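3.2 House rules for simulated wrist views

We wrote our rules down after Negin and I spent an afternoon arguing over what counts as "open" - she went by the joint reading, I went by the picture. The Drovis rule now asks for both. An episode may only start with the fingers apart and nothing between them, as in Figure 3.

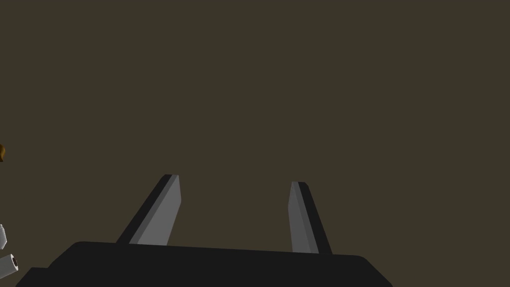 Vol. 27, No. 2

Figure 3. Simulated wrist view with the gripper open and empty.

I like this view for teaching the rule, and it's handy for our second one too: anything only partly in view, like the small objects along the left edge, gets marked "partial" and never named. Eliécer wanted to let people guess. We tried that at Jirdale, and two labelers gave us two different lists!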